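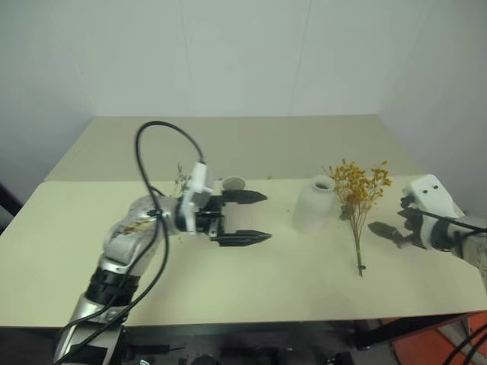 Vase and dried bunch on the cream table

Dried flowers keep shedding, which vase?
Posted by wasau_lane, October
Last updated: October

wasau_lane
I want dried flowers on the long table by the wall. I have a rounded white vase with a short neck and a bunch with small yellow-orange heads. Bits come off every time I touch it. Do I cut the stems down or buy something taller? The Waro shop has a plain cylinder for £14.

Rundex91
Cut them. Long stems in a low vase tip over. Take off 2 cm at a time and keep trying it against the vase. You can't put it back on.

berrada_b
I wouldn't cut anything yet. Dried stems split if your scissors are blunt, and then you lose more than you meant to. Get the taller vase and leave the bunch as it is.

Rundex91
Fourteen quid to avoid using a pair of secateurs?

berrada_b
It's a vase. You can use it again.

wasau_lane
I did buy the cylinder in the end.
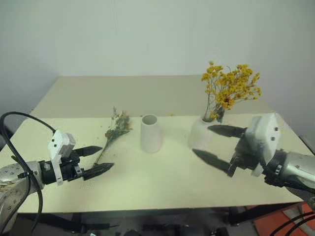
Yellow is the colour I want to keep, and the faded bunch is the one I can't place. The yellow spray looks right to me in the wider vase, with the heads well up over the rim and fanned out against the white wall. The tall one is still empty in the middle, and the tan and orange bunch is lying to the left of it. Do I fill the tall one or put it back in the cupboard?

Rundex91
Leave the tall one empty. One full vase and one bare one is fine on a pale table.

berrada_b
Disagree, an empty vase looks like you forgot. Put the faded bunch in it and turn the best side to the room.

moss_and_twine
Either way, give them a light coat of cheap hairspray outdoors before they go in. I do mine in two goes and leave them four hours between. It cuts down the shedding but doesn't stop it.

berrada_b
Hairspray goes sticky and holds dust. I gave up on it.

moss_and_twine
Mine haven't. Might depend on the brand.

wasau_lane
I'll try it on a spare stem first. Faded bunch is going in the tall vase for now.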